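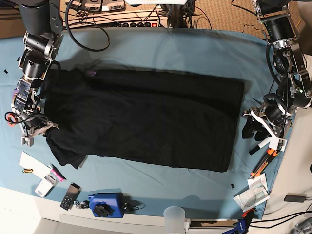

Is the Wudard folding kit worth renewing for another year at the current price?
On what we have so far, we would not renew it at that price. We would take a shorter term with support included, and only if the supplier agrees to the changes listed at the end of this report.

Progress report to the Allora fund, second period
13/11/2021

Where the money went
The grant paid for one two-arm kit from Wudard, the Trellero control software on a one-year license, and staff hours for setup and testing. Nothing was spent on travel. We have 40 staff hours left, which we would like to carry over into the next period.

What we were told the kit would do
The sales sheet says a small laundry or repair shop can have the kit folding shirts within a day of opening the boxes. It also says no programming is needed. We took both claims as the starting point for the review and have tried to be fair to them.

Setup took us five working days. Most of that went on the Trellero software, which would not recognize the second arm until we had reinstalled it and then changed a setting that appears nowhere in the manual. The mounting instructions were clear enough. The cable diagram shows an older version of the base and was no use to us.

The no-programming claim is half true. You teach a fold by guiding the arms through it, and someone with no background can do that. Anything beyond it, such as changing the speed of one step or telling the arms to wait, means opening a settings file and typing. We don't think a shop owner would call that no programming.

Results
We ran 63 folds on adult T-shirts in the main test and counted a fold as good only if a shirt could go on a shelf without anyone touching it again. The success rate on the sales sheet uses a softer rule, where a shirt counts if it ends up smaller than it started. We asked Wudard to share the data behind their figure in June and have not received it.

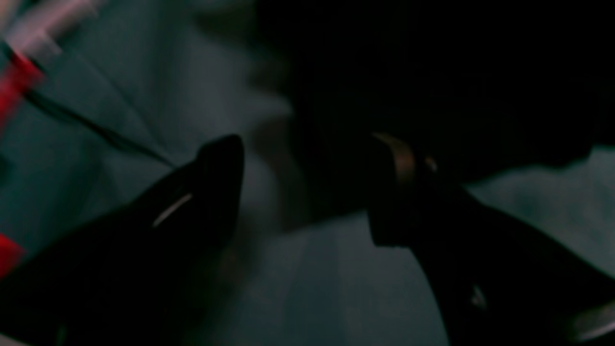

Dark shirts gave more trouble than light ones, and thin cotton more than thick. Sleeves are the weak point – the arms will take hold of two layers when the step calls for one, and the software reports the step as complete either way. That last part worries us more than the missed grips do. A shop could leave the kit alone for an hour and come back to a clean log and a pile of badly folded shirts.

Support has been polite and slow. Of the five requests we sent, two were closed with a link to the manual page we had quoted in the request.

Comparison with the Thomas unit
We had hoped to report on the Thomas unit in this period as well. The loan has been put back, so there is nothing to compare yet. We would rather say so than fill the section with their brochure.

What we would ask for before renewing
A corrected cable diagram and a written list of all settings.
An error message when a grip picks up the wrong number of layers.
The test data behind the published success rate.
Support included in the license – at present it is billed separately after the first year.

Next period
We plan to repeat the main test with towels and children's shirts, using the same rule for a good fold. If the Thomas unit arrives, it will get the same shirts. A revised budget is attached as a separate sheet, and the only change in it is the carried-over hours.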